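How does a robot know where to put its fingers?

Think about the last time you plugged something in. You looked for the hole, turned the plug the right way round and pushed. Your brain did a lot of work, very quickly, and you hardly noticed.

A robot has to have all of that work written down for it. The writing is called software. At the Hanon workshop, people write software for a robot arm that handles computer parts. The program is called Roltska.

Step 1: Looking

Roltska uses more than one camera. One of them is fixed near the gripper, which is the robot's hand, so it sees the job from very close up. A picture from a camera is only a big grid of coloured dots. Roltska searches the dots for edges and corners, and works out where a part is and which way it is tilted. This is called perception.

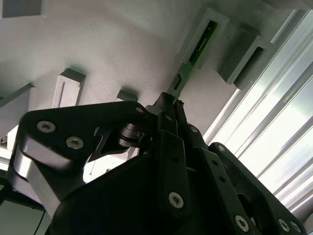 The gripper holds a narrow green circuit board with one end in a slot holder.

Step 2: Planning

Next, Roltska needs a path for the arm to follow. A straight line is often no good, as there may be something in the way. The planner tries up to 324 paths inside the computer before the arm moves at all. It throws away every path that would bump into something, then picks the shortest one left.

The inside of a computer is a hard place to plan for. Parts stand close together and many of them are tall.
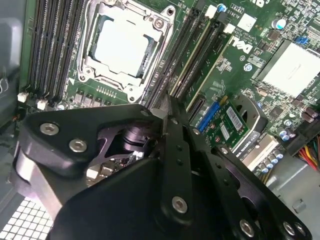

Inside a Dell computer. The black memory slots are on both sides of the square processor socket.

Step 3: Moving

The part of the software that moves the arm is called control. It checks where the arm is, compares that with where it should be, and makes a small correction. Then it does the same thing again, 50 times in one second.
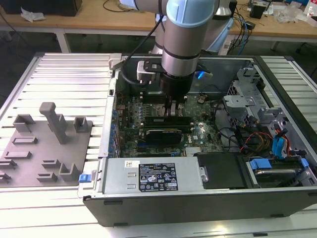 Control also has to deal with pushing. If the arm pushes too gently, a part will not go into its slot. If it pushes too hard, the part could snap. Roltska has a limit for this, and when the limit is reached the arm must stop and back away by 2 millimetres before it tries again.

Step 4: Checking

Shiny metal is a problem for cameras. A bright reflection can hide the edges the software is looking for. Roltska has a tool named Macapagal that compares several views and gives each one a score. Views with a low score are ignored.
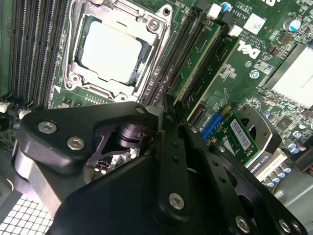
Two green memory modules stand in slots to the right of the processor. The processor looks almost white in the bright light.

The first version of Roltska took almost 14 months to write, and it is still being changed.

Try it yourself

Ask a friend to close their eyes. Put a cup and a spoon on the table. Now tell your friend how to put the spoon in the cup, using only the words left, right, forward, back, up, down, open and close. Count how many instructions you need.

Words to know

Perception: working out what is there from camera pictures.
Planning: choosing a path before moving.
Control: making small corrections during a movement.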